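COMMUNIQUÉ DE PRESSE

Ralladwood présente la procédure de mise en service et d'entretien de sa cellule de réfection de lits

La société Ralladwood publie la procédure complète de réglage et de maintenance de la cellule mobile Homudgate, conçue pour la réfection des lits en hôtellerie. Le document s'adresse aux responsables techniques des établissements équipés ainsi qu'aux intégrateurs agréés.

La cellule comprend un bras à deux pinces souples, une tête de vision et un châssis roulant verrouillable. Son installation dans une chambre témoin suit 7 étapes, du blocage du châssis au pied du lit jusqu'à l'essai à vide des pinces. La hauteur de travail de référence est fixée à 577 mm ; tout sommier d'une hauteur différente impose un nouvel étalonnage de la tête de vision.

L'étalonnage s'appuie sur des gestes de référence exécutés à la main par un opérateur formé. Les plis du drap-housse, l'angle du matelas et le rabat de la taie constituent les zones où la détection demande le plus de soin – en particulier lorsque le linge est blanc sur blanc.

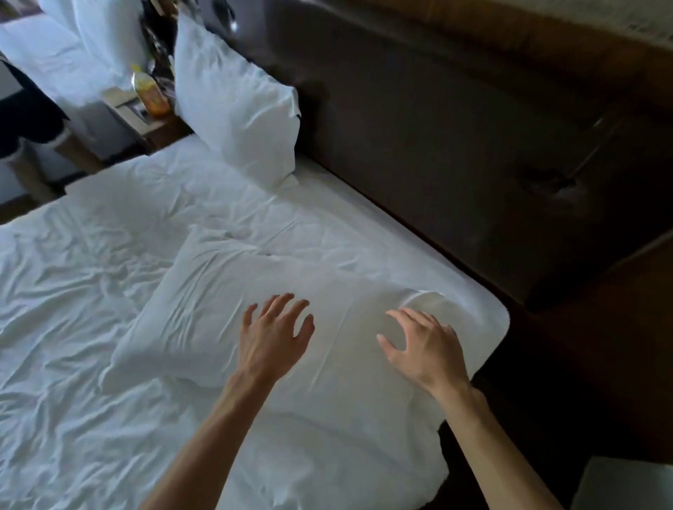 Londen, le mercredi 25 mars – « Un oreiller n'a jamais deux fois la même forme. Nous réglons donc la force de serrage sur le linge de l'établissement, avec ses propres taies, et nous refaisons ce réglage à chaque changement de fournisseur », déclare Eyerusalem Chala, directrice technique de Ralladwood.

L'entretien courant relève du personnel technique de l'hôtel. Les coussinets des pinces sont dépoussiérés chaque jour et remplacés après 627 cycles. Les optiques de la tête de vision sont nettoyées au chiffon sec, hors tension. Un contrôle du jeu des articulations est prévu tous les 20 jours ; tout écart constaté est consigné dans le carnet de la cellule avant remise en service.

Les réparations portant sur les motoréducteurs et le faisceau de câbles sont confiées à l'atelier Szabó, dirigé par Jenő Sárközi. L'atelier procède par échange de modules, ce qui évite le démontage du bras sur place. Après chaque intervention, l'étalonnage est repris dans son intégralité – y compris lorsque seul un câble a été remplacé.

Une session de formation destinée aux équipes de maintenance se tiendra en septembre dans les locaux de Ralladwood. La procédure est remise sur demande aux établissements sous contrat.

Contact presse : Ralladwood, service de la communication, Londen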